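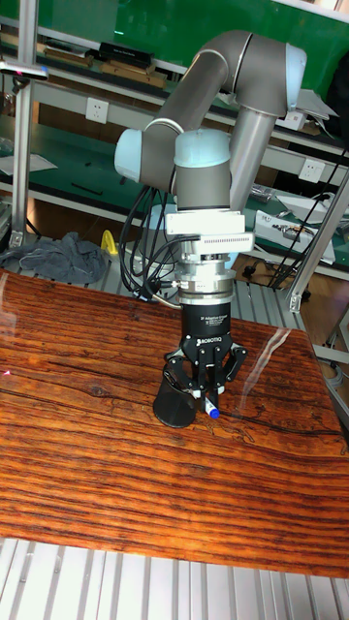 Brazo robótico con pinza de dos dedos sobre una mesa de madera.

Hilo sobre las donaciones a la campaña de Eliécer Ayala en Sandoval. He leído las cuentas que entregó el 2023-02-10 y hay cosas que conviene ordenar.

El total declarado son 379 aportaciones. Casi todas pequeñas, de vecinos, con nombre y apellidos. Ahí no veo nada raro.

Las que llaman la atención son 3. Las tres van por el máximo que permite la ordenanza municipal, 900 euros, y las tres entraron la misma mañana.

Una la firma Silvan Trummer, administrador de Duletti. Otra, su cuñado. La tercera, una empleada de la misma empresa que figura con el domicilio de la oficina.

Duletti lleva el mantenimiento del alumbrado de Sandoval. El contrato vence este año y la prórroga la vota el pleno. Ayala es concejal y vota.

¿Es ilegal? Por lo que he leído, donar a título personal no lo es. Donar con dinero de la empresa a través de otras personas, sí. En los papeles no consta de dónde salió el dinero.

Pregunté a la campaña. Contestaron en dos líneas: que las aportaciones "cumplen la normativa" y que el candidato "no conoce personalmente a todos los donantes".

A Trummer lo conoce. Coincidieron en la cena de Hollinberg en Darnia, y la lista de mesas la publicó la propia organización. Mesa 2, los dos.

También escribí a Duletti. Sin respuesta hasta ahora. Si llega, la pongo aquí entera.

Corrijo una cosa que circula por ahí: Hollinberg no ha donado a Ayala. Organizó la cena y pagó la sala, pero su nombre no sale en las cuentas.

Lo que he pedido por registro: los justificantes bancarios de esas tres aportaciones y el acta de la mesa que informó la prórroga del alumbrado.

Para quien pregunta por la otra lista: aún no ha presentado sus cuentas. Tiene de plazo hasta final de febrero. Las leeré igual.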